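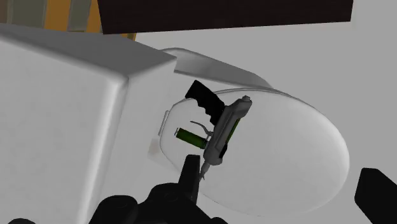

Bathroom cell, sim side. Saturday, January 18, 2020

Grease gun over the toilet again. The object shuffler picks a tool and a room with no regard for plumbing, and I have stopped arguing with it.

Came in to fix the finger pads on the gripper model. After the last Ravano update the tool kept creeping down the pad during holds, slowly, like a guest leaving a party. Checked friction first, as one does, and wasted the morning. Friction was fine. The collision mesh for the left finger had been exported twice, one copy sitting 2 mm inside the other, and the solver was trying to please both.

Deleted the spare. Re-exported from the Bemier file, reloaded the cell, ran 1,088 holds overnight settings and all. Drops went from 70 to a number I can live with (see the log, I'm not retyping it).

Still open:

Lever on the grease gun is one rigid lump with the body. Fine for carrying, useless if anyone wants it squeezed. Parked until June.

Seat mesh is too coarse at the rim. Anything set down there jitters.

Step rate is back at 1,000 Hz. Whoever dropped it to save time, please put a note in the Akon sheet next time.

The tank has no collision on its back face. Lost a wrench in there on Doãn's old config and it is presumably still falling.

Don't touch the pad file before Monday, the backup is still copying.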